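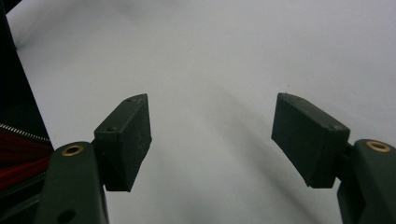

Trimming idle frames from handheld gripper demos, does it hurt the policy?

PiyumiRathnayake
Hi all, I'm trying to reproduce the Birkett result on my own data and I've hit a wall. I collected 2167 demos with a handheld gripper (green printed fingers, wrist camera, all tabletop stuff) and a big chunk of each one is just the fingers hanging open over the table before I go for the object. The paper says they cut every stretch where the gripper width stays constant and got a better success rate on picks. I did the same and mine got worse! The arm now dives straight down wherever it happens to be and closes on nothing. With the untrimmed set it at least wandered over to the object first, then sometimes just hovered there forever, so that's no good either.

Am I cutting wrong or is the result only good for their setup? Training is the plain diffusion policy, nothing fancy.

gatham_lurker
Width alone is the problem, I'm pretty sure. While you're reaching, the fingers are open the whole time, so the width is constant and your script throws the reach away along with the waiting. What's left is mostly closing. Check the appendix (I missed it the first time too), they need constant width AND camera motion under a threshold before a frame gets dropped.

I went through this in September with a set of 3751 demos. What I ended up doing: drop a stretch only if it's longer than 25 frames with no motion and no width change, and keep the first 9 frames of it so the policy still sees a bit of stillness. Hovering mostly went away for me and the diving never showed up. Try it on one task before you redo everything, my conversion took all night and I had the threshold in the wrong units, ugh.

Also plot the pose track for a couple of demos. If your tracking is jittery on a plain tabletop, the "still" parts won't look still and the filter will skip them.

Drallex
just collect more data imo, trimming is a waste of time

PiyumiRathnayake
Oh no, you're right, I was only looking at width. Plotted one demo and the whole reach is gone. Rerunning tonight with the motion check added, and I'll post the numbers when I have them.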